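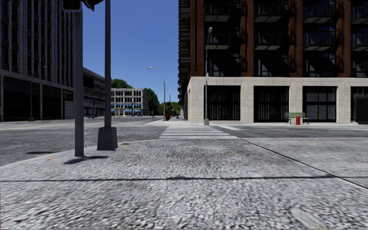
4. Setting the start point for a street run

The Wesar club uses the street corner map for all sidewalk rover practice this term. Each run begins from a start point saved by the team, and the rover must reach a target without leaving the sidewalk. Before saving a start point, look at what the rover will meet first. On this corner the two dark grey poles are close to the road, and one of them stands on a squat concrete base that is wider than the pole. Past them is the striped crosswalk, and the curb slants away on the right. A path planned only around the poles will clip the base.

You need the club laptop, the Gingate simulator already installed (section 2) and your team's rover file (section 3).

4.1 Load the map

1. Open Gingate and choose Maps, then Street Corner.
2. Wait until the loading bar closes. The first load on the older laptops can take more than 2 minutes.
3. Choose Add Rover and select your team's file.
4. Check that your team name shows in the bottom bar. If it says Default, you have the practice rover and your settings will not be saved.

Note: Do not load the map twice. If the window looks frozen, leave it alone until the bar closes.

4.2 Place the rover

1. Press P to enter placing mode.
2. Click on the sidewalk, well back from the curb. The rover drops onto the surface.
3. Turn the rover with the left and right arrow keys until its camera faces the crosswalk.
4. Press Enter to lock it.
5. Press S, type a name for the start point and save. Use your team name and a short word, such as qiu-corner.

Caution: A rover placed with one wheel over the curb will tip when the run starts, and the run still counts as an attempt. Move it back and lock it again.

4.3 Choose a target

The map has several landmarks you can use as targets. For first runs, use the near edge of the crosswalk. The red fire hydrant by the brick building is a harder target and should be left until your team has a clean crossing. The green bench behind it is marked as an obstacle in the map settings, so the rover cannot use it as a target.

1. Press T and click the target.
2. Set the stopping distance. The club setting is 28 cm.
3. Set the map seed to 1166. All teams use the same seed so that runs can be compared.

4.4 Test run

1. Set the speed to Slow.
2. Press the space bar to start, and again to stop.
3. Watch the obstacle readout as the rover passes the poles. If it drops to zero, the rover has touched something.
4. Save the log to your team folder – not to the desktop, which is cleared at the end of each session.

Each team gets 3 attempts per session. Reset between attempts with R. This returns the rover to the saved start point and keeps your target.

If the rover will not move, check that placing mode is off. If it turns in circles, the left and right motors are likely swapped in the rover file. Go back to section 3.

Questions about the map go to Vandana Nigam. Lost rover files go to Tarek Masri, who keeps the backups.

Section last changed Monday, May 18, 2026.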